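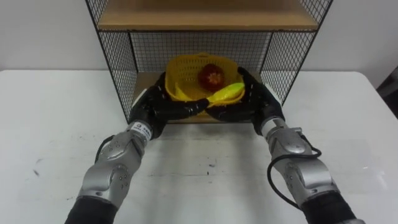 Yellow basket with a red apple, lower shelf of the wire unit.

Keeping Court and Legal Papers at Home

By Fitriani Ngau
Updated May 4, 2025

Most families have legal papers at home and do not call them by this name. The lease is a legal paper. So is the parking ticket, the letter from the landlord about the deposit, the notice to come for jury duty, the receipt from the small claims clerk. They arrive in the same mailbox with the pizza coupons, and this is how they get lost.

I worked several years at the front desk of a small law office, and the same tips went out to almost every new client. I have written them down in the order in which I would do them myself.

Open it the same day

Open every envelope from a court, a city office or a lawyer on the day it comes. Write the date of arrival on the envelope in pencil and staple the envelope to the back of the letter. The postmark can matter later, when somebody says you were told in January and you were told three weeks after.

Find the deadline first. It is often in the second or third paragraph, or in a box at the bottom in small letters. Put it on the kitchen calendar, and put a second note one week before. If the letter says "within 20 days," look for the words that tell you from which day they are counted. When this is not clear, call the clerk and ask. The clerk cannot give you legal advice but can usually explain how to file a paper and what it costs.

One box, few folders

I like a plain file box with a lid and a handle. My colleague Sugeng Ginting prefers a ring binder, and for one case a binder is really better, you can carry it to the hearing and turn the pages in order. For a whole household the box wins. Mine is a Dralside, bought at an office sale, and its only fault is the label holder, which falls off.

Folders that most homes will need:

Home (lease or deed, inspection list, letters with the landlord)
Car (title, insurance card copy, tickets and proof that they were paid)
Work (contract, final pay slips, anything you signed)
Family (birth and marriage certificates, custody papers, wills)
Open matters (everything that is not finished yet)

The last one goes in front. When a matter is closed, move its papers to the proper folder the same evening.

Do not punch holes in originals. Do not laminate a certificate either; some offices refuse it after. Paper clips leave rust marks in a humid house, so use the plastic ones.

Receipts that fade

Shop receipts are often printed on thermal paper and after one summer they can be blank. If you keep a receipt for a dispute, make a copy on the day you buy. Halima Barasa, a former client who let me tell this, had a claim for a repair of 482 dollars and a receipt with nothing on it anymore. The shop printed a new one for her, but it took a month of phone calls.

Telephone notes

Keep a cheap notebook beside the box. For each call write the date, the time, the name of the person and one line about what was said. Read the name back and ask for the spelling. My own notebook has 153 entries and I have needed maybe four of them - but these four I needed very much.
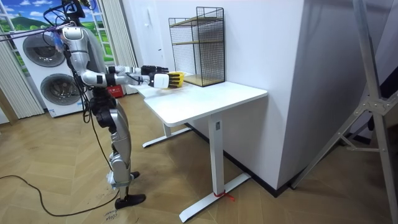 How long should I keep a traffic ticket after I have paid it?
Keep the ticket and the proof of payment together for at least three years, and longer if your insurance company has asked you about it. Rules are different from state to state, so ask the court that issued the ticket if you are unsure.

Before you throw away

Papers with your name, an account number or a case number should be shredded. A small home shredder takes only a few sheets at one time and gets hot, so do it in short turns. Take out the staples if the manual says so.

Never shred a signed original will, a deed or a court judgment, even if it is old. Ask first.

Next on this page: how to mark copies for a small claims hearing.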